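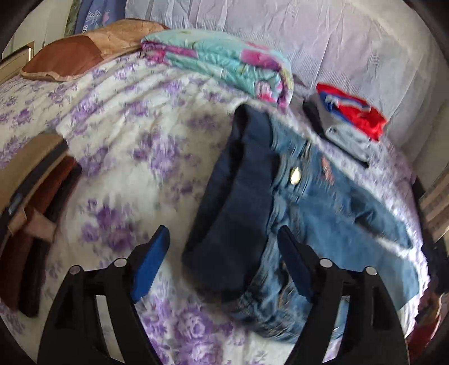
Is it worth taking up float fishing from a pier if you've only ever fished ponds and canals?
Very much so, and most of the gear you own already will do for a first season. A medium spinning rod, a reel you can rinse under the tap, a couple of sliding floats and a bag of ragworm will put you among mackerel, garfish, pollack and wrasse from late spring onwards. What needs to change is your sense of time, as the tide runs the show and you fit in around it.

I've been wanting to write something in praise of the pier for ages. Sea anglers can be sniffy about it. The proper stuff, we're told, happens on a remote beach in the dark with a twelve-foot rod, or on a boat at the far end of a long and expensive ride. I've done both and I love both. But if I could only keep one sort of fishing for the rest of my life I'd hand back the boat trips tomorrow and keep my spot on the pier at Plurnside, third lamp post from the end, with the wind behind me and a float going up and down on the swell.

It's the float that does it for me. A leger rod on a stand is fine, and you can have a pasty and a chat while the tip nods away, but a float asks you to look at it. You look at it so long that you go on seeing it when you close your eyes at night. Then it isn't there any more, and your stomach goes with it! I have been fishing since I was small enough to be tied to the railings by my coat belt and that moment has never got any weaker. If anything it's better now, as I have more of an idea what might be on the other end.

People assume pier fishing is a matter of dropping a bait over the side and hoping. There is so much more to it than that. The water on the left of Plurnside pier and the water on the right are two different places. On the flood the current pushes round the legs from the west and leaves a slack patch on the far side, about the size of a tennis court, and the wrasse sit in there and let their dinner come to them. An hour before high water it fills in and they go. If you've set your stop knot at ten feet and left it, you'll be fishing over their heads for half the session. Move it down a foot at a time until the float lies flat, then bring it back up a little, and you're just off the bottom where they want it.

I fish a float called the Skasska, a fat orange thing that takes a heavy bullet weight and casts like a stone. It's ugly and I own 3 of them. Slimmer floats are lovely on a flat calm evening, but most evenings at Plurnside aren't flat calm, and a float you can't see is no use to anybody. Below it I have a bead, a swivel and an arm's length of clear line to a size 2 hook. That's the whole rig. You can tie one on the bus.

Now for the part where some of my friends on the beach and I part company. I think the pier is the best classroom we have and that our clubs ought to be making far more of it. Go down to any shingle beach on a winter night and you'll find the same few faces, all getting on a bit (mine included). Go down to the pier in the summer holidays and there are children everywhere, leaning over, pointing at things, asking if you've caught anything and whether they can see it. They're already interested! All we have to do is hand them a rod.

Our club runs a scheme called Kidside, which is a very grand name for a rack of short rods and a tub of worms, and on the first morning of it last summer 75 children turned up. We'd planned for a fraction of that. They shared rods, took turns, and squealed at the ragworm and then fought over who got to hold it. Over 89 fish came in before the tide turned, mostly little pollack no longer than a pencil case, and every one of them went back in a bucket on a rope. Dropping a small fish from that height does it no good at all, and it was a pleasure to see ten-year-olds telling grown men so.

The grumble I hear is that this clogs the pier up for the regulars. Well, for a few mornings a year, yes, it does. Come in the evening. The fishing's better then anyway, the light's gorgeous and the chip shop is open. I can't get cross about losing a space by the rail to somebody who might still be fishing from it in fifty years.

I'd go further and ask for every town pier to set aside a stretch for angling all year round, with a decent ladder, a drop net on a hook and a bin for old line. Shi, a little harbour up the coast from us, has done all of that on a jetty hardly longer than a cricket pitch. It's a joy to fish. The line bin gets emptied, the net gets used, and the walkers and the anglers rub along perfectly well because everyone knows which bit is whose.

So if you have a coarse rod in the cupboard and a pier within reach, do give it a go this year. April is a touch early where we are, though the first garfish sometimes turn up before the month is out, leaping about on the end of the line like something on a spring. Take a warm hat whatever the forecast says. Get there two hours before high water, start close in by the legs where everybody else casts straight past the fish, and shuffle your stop knot about until something happens. I'll probably be by the third lamp post, and there are always spare worms.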